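Flekier Household Sorting Project
Progress report to the Carnholm fund, second period

Summary

The work in this period was on sorting by written label. The robot is given a set of mixed objects and a desk with baskets on it, and it has to put each object where a handwritten label says its kind belongs. At the end of the first period we could do this with the labels typed into the program. We can now do it with the labels read from paper on the desk. Accuracy is below what we want and the reasons are set out below.
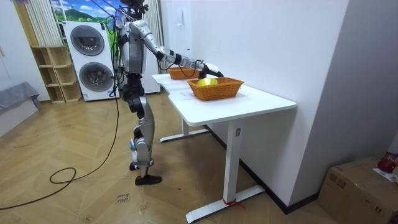 Prepared by Ott Butkienė, Flekier project lead
Robot operation and data: Wilson Giraldo
Period ending March

Work completed

We recorded 890 sorting attempts. An attempt starts with the arm raised and ends when the object has been let go or the operator stops the run. Of the 890, 711 ended with the object in the right basket. Wilson went through the recordings by hand and marked each one, and the figure above is his count. The program's own count was higher because it scored an object as placed whenever the hand opened over a basket, including times when the object landed on the rim and fell back onto the desk. We have stopped using that count.

The method has two parts. The first part looks at the desk and decides what the object is and where the label says it should go. The second part, which we call Ospina, produces the arm motion. In the first period these were trained together. We split them in this period, and the split made faults much easier to find. When a run goes wrong we can now see whether the robot chose the wrong place or chose the right place and missed it.

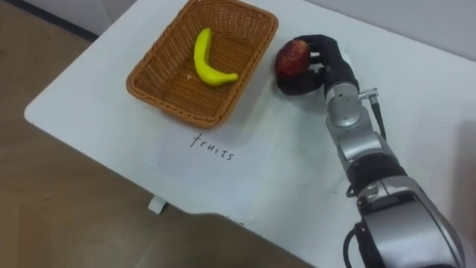
Most of the failures were misses. The choice of basket was wrong in a small share of the runs, and nearly all of those came from one cause, a label lying at an angle or partly in shadow. The reader handles straight handwriting well. Adding tilted samples to the training set helped, and we will add more.

Misses are a harder problem. Round objects are released too early, while the hand is still moving sideways, and they roll. Long objects are held well but are sometimes let go across the rim. Slowing the arm over the last part of the motion reduced both faults, at the cost of a longer run. We have kept the slower setting for now and will report run times in the next period.

Changes to the plan

The proposal had us moving on to drawers and doors at this point. We have put that back by 4 weeks. Ospina was trained on short reaches over a flat surface, and early trials with a drawer showed that it does not carry over without new recordings. Wilson has started on those and can record on every working day except Thursday, when he is at the Flisdale site.

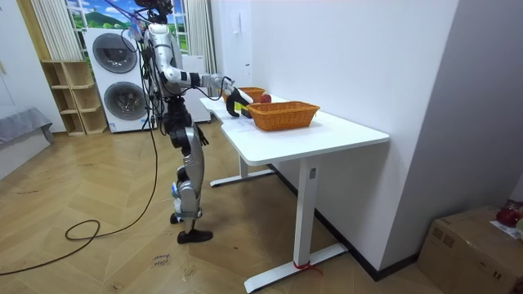
Release near a second basket is the case we most need to fix before the next review. With one basket, a small error in position usually does no harm. With two set close together, the same error puts the object in the wrong one or leaves it outside both. An apple lying between the baskets, by the rim of the far one, is the kind of position we now include as a starting point, so that the robot has to pick up from a tight spot as well as place into one. We had avoided such positions in the first period and the results looked better than they should have.

Next period

We will record the drawer set, retrain the label reader with the tilted samples, and repeat the two-basket test with the slower release. The repeat will use 6 object types, none of them in the training set. Spending is within the amount agreed and no change is requested. We would like to use the Carnholm review call to agree on how a partial success should be scored, for instance an object that ends up leaning on the rim. At present we score it as a failure.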